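Section 7. Taking a Scaled Cast of a Skull or Jaw

This section covers measuring and recording a fossil skull or jaw cast with the Emell caliper kit. It assumes you have already zeroed the calipers and filled in the front page of the specimen booklet. The procedure is the same for hominin casts and for the larger primate casts in the Zalldale teaching set, except where a note says otherwise.

Before you start

Wash and dry your hands. Take off rings and watches. Remove the cast from its box by the cranial vault, using both hands. Do not lift it by the cheekbones or the brow ridge.

CAUTION: The cheekbones on the Zalldale casts are glued on separately and will snap under the weight of the skull.

1. Set the cast on the sandbag ring with the face toward you.

2. Turn the ring until the lower rim of the eye socket and the top of the ear opening are level with each other. Check both sides.

3. Mark the landmarks with the paper dots supplied. Use no more than 30 dots on one cast. Do not use pencil or ink.

4. Write the cast number in box 9 of the booklet. The number is on the underside, next to the opening for the spinal cord.

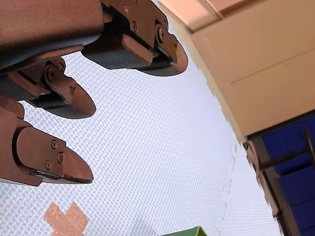
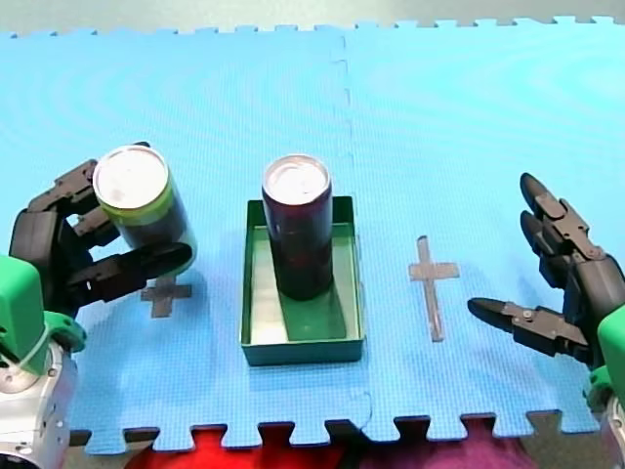
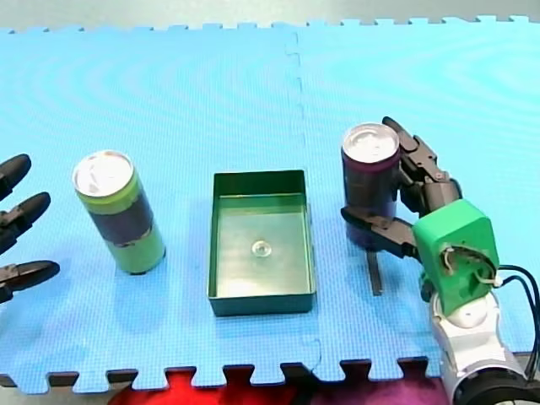

5. Open the spreading calipers wider than the skull and close them gently until both tips touch. Read the scale at eye level.

6. Take maximum length first, then maximum width, then face height. Record each value to the nearest millimeter.

7. Take each measurement again after you have finished the whole set. If the two readings differ by more than one millimeter, take a third and record all of them.

Note: Small-bodied island species have short vaults, and the large calipers are awkward on them. Use the 41 series calipers for any cast marked with a green label.

Jaws and loose teeth

Measure a jaw on its own, never while it is fitted to the skull. Lay it on the flat board with the teeth up. Measure tooth row length along the outer side, from the front of the canine to the back of the last molar. If a tooth is missing, measure the socket and write S beside the value. Loose teeth stay in their tray until the jaw is back in its box.

CAUTION: Do not press caliper points into the tooth sockets. The casting resin is thin there.

Working out the size ratio

Divide the length of the cast by the length of the modern reference skull listed in the Mikkelsen table at the back of the booklet. Write the result as a decimal. The ratio compares skulls only. It does not give standing height, and it should not be used to estimate brain volume. For volume, use the seed method in the next section.

If you are using the Prakik worksheet, the ratio goes in the last column. Older worksheets, printed before November, have this column on the reverse side.

Putting the cast away

Peel off the paper dots slowly, starting at one edge. Wipe away any glue with a damp cloth. Return the cast to its box face up and put the booklet on top of the foam.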